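Tips for living with a small solar system at home

In our house in Clollbridge we have two panels on the roof and one battery in the hall cupboard. The panels give 800 watts together when the sun is strong. After three winters I have collected some advice which can be useful for other households.

Write down what each appliance takes. The label on the back or the bottom shows the watts. Our old kettle, a Kunix, takes 2,055 watts, and this is too much for our inverter. We now heat water on the gas and keep it in a thermos.

Do the heavy work when the sun is high. Between eleven in the morning and two in the afternoon we run the washing machine, the iron and the vacuum cleaner, but never two of them together. Phones and lamps can be charged in the same hours, so the battery is still full in the evening.
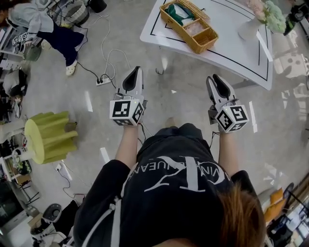
How often should the panels be washed?

Two times a year is enough in most places, and once more after a dusty August. Use plain water and a soft brush with a long handle, early in the morning when the glass is cool. Do not use dish soap, it leaves a film. If you cannot reach the panels from the ground, ask a person who has the right ladder and a safety rope.

Look at the battery display every evening before you switch on the television. Ours is a Zerholm and it shows the charge in percent. When it is under 40 we use only the lamps and the refrigerator. In December this happens often – we have learned to cook early.

Change the bulbs first. I replaced all the bulbs in the kitchen and the hall with LED ones, and in the first year our meter from the grid showed 189 kilowatt-hours less. I did not expect so much from such a small change.

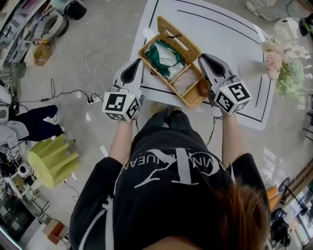
Small chargeable things get lost easily, and a lamp that is lost is also a lamp that is not charged. Choose one place near the socket and bring everything there at breakfast. A wicker basket on a white table, like this one, is good for the purpose, because dark cables are easy to see on the light surface. Take the lamps out of the basket before you charge them, they need air. We keep the Tannous lantern on top, it is the one we need first when the power goes.

Keep the cupboard door of the battery a little open in summer, and do not store paper or paint next to it.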